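Section 4. Opening and Running a Public Forum

This section applies to any group that holds a civic forum under the Cirkeline handbook, whether in a town hall, a school or a house of worship. The purpose of a forum is to let citizens who disagree on national questions hear one another in full.

4.1 Before the forum

1. Reserve the hall and confirm its posted capacity. Attendance may not exceed 300 persons in any hall without a second exit.
2. Choose one question for the evening and put it in writing. The question should be one that citizens of either party could accept as fairly worded.
3. Appoint a moderator and a timekeeper. The same person may not hold both posts.
4. Post the notice of the forum at the entrance and at one other public place in the town.

Note: The wording of the question is final once the notice is posted. Changes require a new notice.

4.2 Opening

1. Call the forum to order and read the question aloud twice.
2. Read the rules of speaking. Each speaker has three minutes, and no speaker may yield time to another.
3. Invite the first speaker from the sign-in sheet. Alternate between those for and those against for as long as both lists last.

Caution: The moderator does not state a personal opinion at any point, including after the forum is closed. A moderator who wishes to speak must first give up the chair for the evening.

4.3 Interruptions

1. Stop the clock.
2. Remind the hall of the rules – once only, and without naming the person.
3. Restore the speaker's remaining time in full.
4. If the interruption continues, declare a recess of ten minutes.
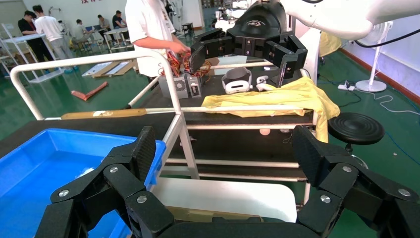

Sizwe Mtshali writes that a recess of ten minutes is too short when the question touches on religion or war, and asks that moderators be free to extend it. The request has been accepted in part. A moderator may extend the recess to 20 minutes, but only before the hall has been called back to order.

4.4 Closing

1. Read the question a final time. No vote is taken.
2. Enter the number of speakers on Form 73 and sign it.
3. Send the signed form to the Baloyi office within five days.

Revised 6/28/21. This revision replaces all earlier versions of Section 4.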